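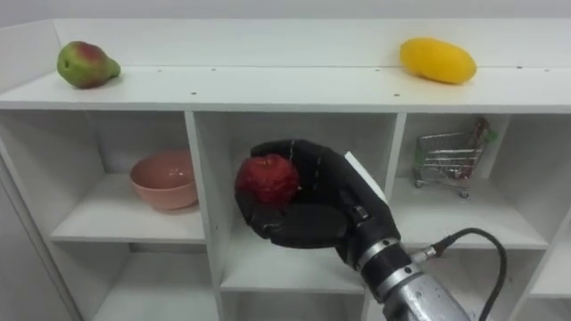

4. Teaching the shelf task

Okay, this is the part everybody in the club wants to skip ahead to, so I'm writing it out slowly. By now you should have finished section 3 and the arm should be homed. If it isn't, go back. I mean it!

4.1 Set the shelf. The pear goes on top at the left, the mango on top at the right, and the red fruit starts in the center cubby. Leave the gap between pear and mango clear – that's your target.

4.2 Leave the pink bowl and the little shopping cart in their cubbies. We use them in section 6, and if you take them out they end up in somebody's backpack (ask me how long we looked for the cart in May).

4.3 Open a new file and name it with your team name and the run number. Team Probert, please stop calling everything "final".

4.4 Set the speed to 10 percent. You can go faster once you've got 7 clean runs in a row.

CAUTION: One person stays on the stop button for the whole run and does nothing else. No phone, no snacks, no helping.

4.5 Move the hand into the center cubby with the fingers open, then close them a little at a time. Stop as soon as the fruit is held. Squeezing harder doesn't help and it wears out the fingers.

4.6 Back straight out toward yourself before you go up. I know a diagonal looks quicker, but the shelf edge is right there and you'll clip it.

4.7 Watch the cable on every lift. It needs a nice loose loop at the wrist, and if it starts pulling tight, stop and back up.

4.8 Bring the fruit up over the front edge, hold for a count of three, then lower it between the pear and the mango.
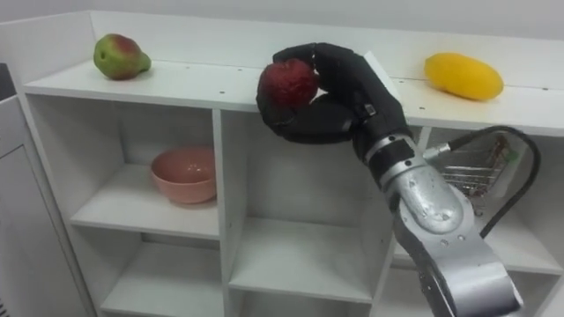 Nest Dafis would add a step at this point: save the hold position as its own waypoint, so a bad placement only costs you the last move and you don't have to teach the whole thing over. I've started doing it too, and it's worth the extra minute.

4.9 Open the fingers all the way before you pull the hand back.

4.10 Save, home the arm, and write the run in the Callamska log.

NOTE: If the arm throws error 318, wait 60 seconds before you restart it. Then pick up again at 4.4.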